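Subject: Re: [handheld-wg] Draft 2, section on operator stations: floor cables and marker visibility
From: Blažena Halás
To: handheld-wg list

Radomír Vávra wrote:

> I have read draft 2 of the operator station rules. Two objections.
>
> First, clause 4.3 says "no loose cable within the working area."
> I don't see how a site with tethered grippers can comply with
> that. At Moditz every operator has at least one cable going to the
> floor. If the clause stays as it is, we will have to file a
> deviation for each station, and the deviation form will become
> the normal procedure.
>
> Second, 4.6 requires the marker cube on each gripper to be
> "visible at all times." Visible to what? The head camera loses
> a cube whenever the operator reaches under something.
>
> Radomír

Radomír, all,

On 4.3 I agree that the wording is too strict. The clause was written with table work in mind, where the operator stays in one spot and a cable can be led up behind the table. It was then copied into the section on furnished rooms without change. In a furnished room the operator walks, turns and bends down to seat height, and looks at the gripper tips while doing it. The feet get no attention.

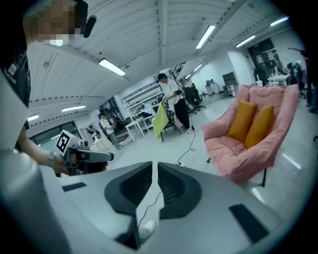
What I would like the clause to control is the crossing, meaning any point where the operator's path and a cable meet. Proposed text for 4.3:

4.3.1 The walking path between task objects shall be agreed before the session and marked on the floor.
4.3.2 A cable that crosses the path shall be taped flat or covered over the full width of the path.
4.3.3 Power strips shall stand outside the path, at least 45 cm from its edge.
4.3.4 A tether attached to a gripper or headset shall be routed behind the operator, with enough slack for a full turn.
4.3.5 If another person works in the same room, that person shall be told where the path runs and shall not lay or move cables during a recording.

The distance in 4.3.3 comes from the Ultska site rules. I have no test data behind it. If somebody has a better number, please send it with the source.

Vittoria Marchetti asked off-list if floor tape can serve two purposes, the path and the furniture positions. I would allow it only if the two are told apart by color or width, and if the key is posted in the room. We had white tape for both at Cutby and the operators read the chair marks as path marks.

On 4.6, "visible at all times" has to go. The requirement should be tied to a camera and to a moment. 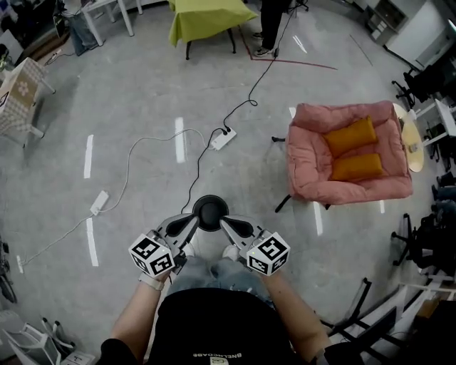 A workable form is a start check plus a limit on loss:

4.6.1 Before each recording the operator shall hold both grippers in front of the body, at waist height, so that both marker cubes are in view of the head camera, and keep them still for 2 seconds.
4.6.2 During the recording, loss of a cube from view is permitted. A loss longer than 10 seconds shall be flagged in the session log.
4.6.3 Marker faces shall be wiped at the start of each shift and replaced if an edge has lifted or a face is scratched.

Peter Štefanec wants the limit in 4.6.2 given in frames. I would keep seconds, as the sites do not all record at the same rate. The same start check can be used to confirm that sleeves, watch bands and cable ties stay clear of the moving fingers, so I have put a pointer from 5.1 to 4.6.1.

Still open: log retention. Draft 2 says up to 1000 sessions per station, and Tracey Kettle has pointed out that Mudaliar deletes by date and cannot count that way. I have left the clause in brackets.

Please send comments on 4.3 and 4.6 as replacement text, with the clause number in the subject line. Draft 3 goes out in October.

Blažena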